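Notebook, two-arm table setting project (Skisa)
February, entry started 14:10
Present: Hellström, Hailu, Jara. Written up by A. Jara.

Goal for the session: get a usable block of teleop episodes for the place-setting task before Westerberg's review. Target is 30 clean ones. We have 8 from last time that pass the checker.

Gripper force limit lowered from 100 to 85 percent on both arms. At the old setting Hawi was getting overcurrent stops on the plate rim. Episode cap set to 800 steps. Longer than that and the operator is usually recovering from a bad grasp, which we don't want in the set.

Start pose check: one arm over the plate, second arm back from the mat with its fingers open.

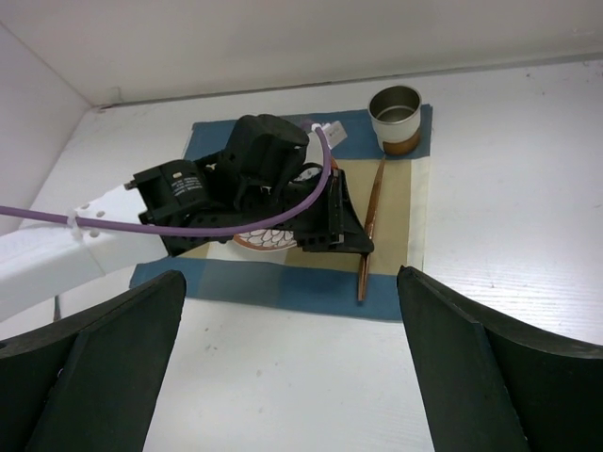

Wrist view, second arm. Plate under the other gripper, cup and stick on the mat.

The stick is the hard object. Lying diagonally it gives the jaws very little to close on, and if the approach angle is off it rolls. Frøydis wants it squared to the mat edge at the start of each episode. I would keep the angle varied and accept more failures. Left open, ask Heledd.

Plate hides under the jaws from this viewpoint. Policy will need the overhead camera for that part. Confirm the overhead stream is being logged at the same rate as the wrist streams.

To do:
- re-zero both grippers before recording
- cable slack at the wrist, check through full roll
- Hawi to rename the old episode folders
- copy config to the Memon drive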